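Open day debrief + planning, minutes

Present: Viorica Obradović (chair), me (notes), Kasimir, Lowri, Dumisa, Abena from the Misonero side by phone. Apologies: Teun, dentist.
Started 4:10, 10 min late, phone wouldn't connect.

1. Last minutes

Agreed. One correction, the Laditz loan form was sent by Lowri, not by Kasimir. Noted. Nothing else.

2. Open day, how it went

Viorica: good on the whole, better than November. Two groups of school visitors in the morning, general public after lunch. Final sign-in was 100 exactly, which Lowri swears is not made up. Sheets are in the blue folder if anyone wants to check.

Morning groups too big for the space. Second one arrived before the first had left, so there was a crush by the coats. Dumisa ended up doing his intro talk twice in the corridor. Agreed that groups get a slot with a gap after it, gap to be 20 minutes minimum. Lowri to put that in the confirmation letter.

Abena asked if people understood what they were looking at. Mixed. Kids got it straight away, adults wanted to know what it costs and if it does ironing. Kasimir thinks the intro talk spends too long on software. Dumisa disagrees but will cut it to 7 minutes and see.

Question that came up over and over: is someone steering it or is it doing it by itself. We gave different answers depending who was asked!! Needs one agreed wording on the handout. Abena to draft, everyone to look at it before next meeting.

3. Demo A, table clearing

Kasimir reported. Table was left with everyday stuff on it on purpose, bags, glasses, a can on its side, the cup, plus the big black case at the back. Visitors preferred it to the tidy blocks we used last time. Several said it looked like their own table. 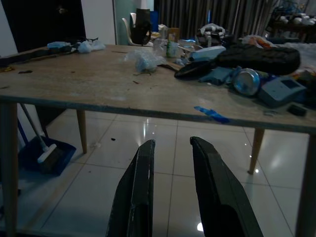

Thin plastic bags are still the hard part. Kasimir would like to keep them in, Viorica would like fewer of them when there is an audience watching and a clock running. Compromise: two bags max for public runs, as many as he likes in practice.

Glasses. Lowri uneasy about using a real pair, what if they break in front of a class. Dumisa says that's what makes people lean in. Left it that we use an old pair only, nobody's current ones. Lowri has a drawer full from her dad.

Glossy floor is a pain for the lower camera view acording to Kasimir, he gets bright spots. Options were a rug (trip hazard, no) or turning off the row of lights nearest the table (yes, try it). Dumisa to find which switch.

Long discussion of whether the can should be upright or on its side. Not resolved. Moving on.

4. Demo B, box packing and unpacking

Dumisa reported. Two arms, open cardboard box, black bracket with the white clips as the main part to handle. Mat with the white tape lines for the work area. The tape was his idea and he would like that minuted. Minuted.

Audience liked this one most by a long way. People stayed for whole runs. One boy asked to see it again four times and his teacher had to come back for him.

Problems raised:
- Visitors at the back couldn't see down to floor level. Ideas: benches, a screen, put the box on something. Screen prefered, we have one from Nkuna in storage, cable missing.
- Crumpled wrappers and packing. Viorica asked if we could just take it all out before. Dumisa says no, real boxes have packing in them, that's the point of the demo. Kept.
- Where to stand. The tape marks the work area only, it doesn't tell visitors anything. Needs a second line further out, different color, plus one person whose only job is that line.
- Arm cables. Abena wants them checked before each public session and a name written down. Dumisa to make a sheet.
- Box too light, shifts when touched. Try a heavier one first, then think about holding it down.

Abena asked if both demos could run at the same time. Kasimir no, one operator. Dumisa maybe. Viorica says no for next time, alternate on the half hour, and we'll revisit when there's a second person trained.

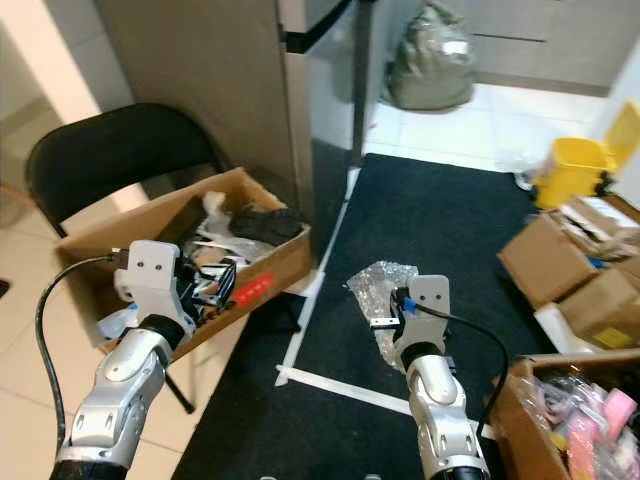 5. Money

Viorica went through it fast. Spent 1,355, budget was 1,010. The overspend is mainly printing (ordered twice, see last minutes) and the second van trip. Misonero will cover the van if we send the receipt this week. Lowri has the receipt. Lowri thinks she has the receipt.

No more printing ordered without Viorica's ok in writing, text message counts.

Donations jar not counted yet.

6. Next visit

Ororex have asked to come, small party, want to see Demo B mainly and talk to whoever sets it up. They'd like a longer session than the public one, with time for questions. Agreed yes in principle. Points:
- morning only, not on same day as a school
- Dumisa leads, Kasimir shows Demo A if they want it
- no filming by visitors until Abena has checked with her people
- coffee. The good coffee

Laditz also asked, but for their whole department. Too many. Viorica to offer them two dates and split the group.

7. AOB

Lowri: signs. Half the visitors came in by the wrong door. Needs arrow at the gate, and the old sign for the choir taken down.

Kasimir: can we please label the chargers. Second time of asking.

Abena: nice thank-you letter came from one of the schools with drawings. Going on the wall by the kitchen.

Actions

Lowri: confirmation letter with slots, old glasses, van receipt, signs
Dumisa: cut intro, light switch, cable sheet, heavier box, second floor line
Kasimir: chargers (he's doing it himself then), cable for the Nkuna screen
Abena: handout wording, filming question
Viorica: reply to Ororex, dates for Laditz, count the jar
Me: these, and send to Teun

Next meeting same place, 4:00 sharp. Closed 5:25.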